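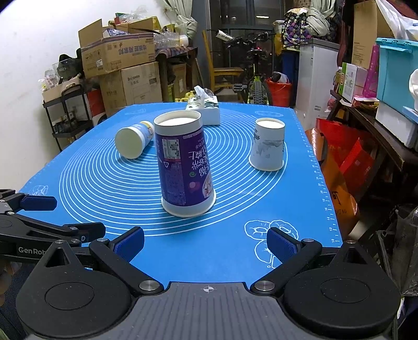
4.2 “一杯”究竟是多少：家庭烘焙食谱中的容量单位

上一节讨论了重量单位。与之相比，容量单位的情况要热闹得多。克至少是克，家用厨房秤再不准，使用者与食谱作者对误差的存在大体有共识；“杯”则享有一种特殊地位，它看上去像一个单位，用起来像一个单位，只在读者真正站到橱柜前面时才暴露出它还是一件器皿。本文语料中写有“杯”而未注明毫升数的食谱共194份，分别来自Tellen与Feltum两个食谱分享平台，检索截至八月。饮品类食谱未计入，那里的“一杯”指的是成品，作者想说的只是“够一个人喝”。

我们先按作者自己的说法对“杯”作了归类。第一类是标准量杯，即作者在正文或评论中承认自己用的是成套出售的量具。第二类是固定的家用器皿，典型表述如“我家喝水的那个杯子”“吃早饭的杯子”。第三类是一次性纸杯，常见表述为“普通纸杯”，其中“普通”二字承担了全部的计量工作。第四类我们起初命名为“其他”，后来改称“不可知”，这一类的作者从头到尾没有提供任何线索，并且在被追问时表现得相当平静。

纸杯一类值得多说几句。食谱作者选用纸杯的理由十分一致：谁家都有，大小都一样。前半句我们没有异议。至于后半句，图2已足以使人犹豫：印有白色同心圆的蓝色硅胶垫上放着三只纸杯，最近处是一只倒扣的紫白两色高杯。以此类高杯盛面粉，与以茶水间的矮杯盛面粉，在食谱里写出来都是“一纸杯”。有意思的是，同一块垫子的右缘印着带数字的刻度尺。家庭烘焙者的台面上从来不缺刻度，长度的刻度尤其充裕，擀皮擀到多大可以精确到格，面皮里有多少面粉则听凭纸杯裁断。

这种厚此薄彼在文本里同样看得到。不少食谱对模具直径的交代极为严格，会专门提醒读者“小一号的不行”，下一行便写“牛奶大半杯”。我们最初怀疑这是平台编辑规范所致，因为Tellen的投稿页面设有模具尺寸的必填栏，而用量栏可以填入任意文字，包括表情符号。但Feltum没有这样的必填栏，两边的文本却长得差不多，编辑规范的解释于是只能放弃。更可能的情形是，模具尺寸印在包装上，抄下来毫不费力，而牛奶的用量需要作者停下手里的活去量，此时手上多半沾着面糊。

修饰语

“杯”很少单独出现。它的前后附着一套颇为发达的修饰成分，大致可分为三组。表满溢程度的有“平杯”“满杯”“冒尖一杯”“浅浅一杯”；表折扣的有“大半杯”“小半杯”“半杯多一点”“半杯不到”；表态度的有“差不多一杯”“一杯左右自己看着办”。前两组尚可勉强排出次序，第三组则已离开计量学的范围，进入人际关系的领域。

排序工作由Gopinath Shetty与本文第一作者分别独立完成，两人对“冒尖一杯”大于“满杯”毫无分歧，对“大半杯”与“半杯多一点”孰大孰小则争执了一个下午。Shetty的主张是“大半”在语感上已越过三分之二，“多一点”的那一点不可能有这么多；第一作者引用了自己母亲的用法作为反证，后者被认定为不可公开获取的数据，未予采纳。最终我们将两者合并为一档，合并的依据是两位编码者都想回家。

值得注意的是“自己看着办”及其变体。这一表述通常紧跟在液体用量之后，并附带一个终止条件：“看面团状态”“不粘手就行”“像耳垂一样软”。从操作的角度看，终止条件其实比“一杯”可靠，它允许读者用手去校正器皿的误差。问题在于终止条件一旦成立，前面的“一杯”就显得多余；作者仍然写上它，大约和公文开头要写“近年来”是一个道理。

追问与答复

上述194份食谱的评论区共有700条评论与用量有关。提问者的措辞远比作者精细。他们会说明自己的杯子是马克杯还是玻璃杯，会询问面粉是舀进去还是倒进去，有一位把自家三种杯子的水量都称了一遍，列在评论里请作者挑选。作者的答复是“都可以的亲”。

作者给出过任何形式答复的食谱为87份。答复大致沿三条路径展开。其一是换算，即给出克数或毫升数，这是最理想的情况，只是同一位作者在不同日子给出的数字未必一致。其二是转指，即以另一件器皿解释这一件器皿：“就是装豆浆的那种”“比饭碗小一点”。转指可以连续进行，我们见到最长的一串由纸杯转到饭碗，由饭碗转到“酸奶的那个小罐”，提问者至此不再回复。其三是安抚，形式包括“没事的，很难失败”和一个微笑表情。

安抚型答复在传统的技术写作研究中往往被归为无效信息，我们对此持保留意见。在松饼、烙饼一类容错较大的品类中，安抚恰好传达了作者所掌握的关键事实：多一点少一点都能吃。真正麻烦的是它出现在戚风蛋糕和泡芙的评论区。这两个品类对水粉比例相当敏感，而那里的作者同样说没事。读者无法从语气上区分哪一种没事是真的没事。

品牌量具的介入

有人或许会期待标准量杯的普及能够了结此事。语料显示它只是把问题挪了个位置。在标明使用Vandier量杯的食谱中，作者往往默认读者手里也是同一套，遂将“一杯”写得格外理直气壮；而评论区里使用其他量具的读者，则开始询问“V家的一杯”与“普通的一杯”差多少。一个本应消除器皿差异的工具，由此获得了自己的器皿身份。Agbenyega语料库的食谱子库中也有平行的例子，该库的标注手册为此专设了“具名杯”标签，本文沿用这一做法，但没有沿用其下的细分，细分的层级已经超过了我们对杯子的兴趣。

另需说明，使用标准量杯的作者在修饰语上并不节俭。“平平一量杯”与“一量杯多一点点”都有出现。手持刻度而仍要说“多一点点”，可见修饰语的来源不全在于器皿的含混，也在于作者不愿对读者的成品负全责。这一点与4.1节中“克”的情形形成对照：写克数的作者很少加“左右”，他们把推卸责任的部分放在了烤箱温度那一行，即“每家烤箱脾气不同”。

局限

本节的归类依赖作者自述，而自述与实际操作之间的距离无从测量。宣称使用纸杯的作者可能某天换了碗。此外，两个平台都允许作者事后修改正文，我们在抓取后复查时发现个别食谱的“一杯”已改成“一碗”，评论区的追问则原样保留，读来颇为悬疑。这些食谱仍按抓取时的版本计入。器皿替换对成品的影响不在本文范围之内，做过试验的同事表示成品他都吃了，没有留下记录。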